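Notes from the Benonau Tool Library

Spring has a way of sneaking up on us, and every May the shelves start to empty faster than we can fill them.
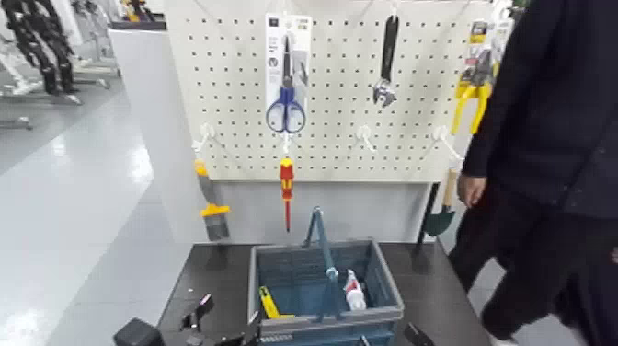 Getting ready for the busy months

If you came by on a Tuesday evening lately, you may have had to wait in line a little, and I want to thank everybody for being so good-natured about it. It's a nice problem to have. We now have 269 member households, and it seems as if every one of them has decided to redo a bathroom or finally deal with the back fence. I include my own household in that, by the way. My fence has been leaning toward the neighbors since before we had a dog, and the dog is no longer young.

A few changes to borrowing, then. Hand tools still go out for two weeks, and you can renew them once by phone or at the desk. Anything with a motor goes out for six days, so that a sander picked up on a Tuesday can come back on Monday and be looked over before the next person wants it. We tried a full week last year and it left Yannick checking cords at nine at night, and he was much too polite to complain until the summer was over.

Speaking of Yannick Bailly, he will be teaching his wall repair evening again, and I can't recommend it enough. Last time I went in thinking I knew how to fill a crack and came out having learned that I'd been putting the filler on far too thick for most of my adult life (thin coats, let it dry, sand, and go again!). Bring an old shirt. If you have a small piece of damaged drywall lying around the garage, bring that too, as we never have enough to practice on. Sign up at the desk or leave your name on the machine.

The Skurby Street entrance will be closed while the steps are repaired, so please use the side door by the bike racks. There's a ramp there, which is easier with the tile saw anyway. The bell is on the left and you do have to lean on it.

Still out there somewhere

We have a short list of things that haven't found their way home. The long extension ladder, the smaller of the two post hole diggers, and the green carrying case for the heat gun (the heat gun itself is back, thank you). There's no fine and no lecture, and you can leave them by the side door in the daytime if you'd rather not come in.

Many thanks as well to the Kamel family for the box of wood clamps, which were their grandfather's and are in lovely shape. Three of them had gone out on loan before I'd even finished writing the tags.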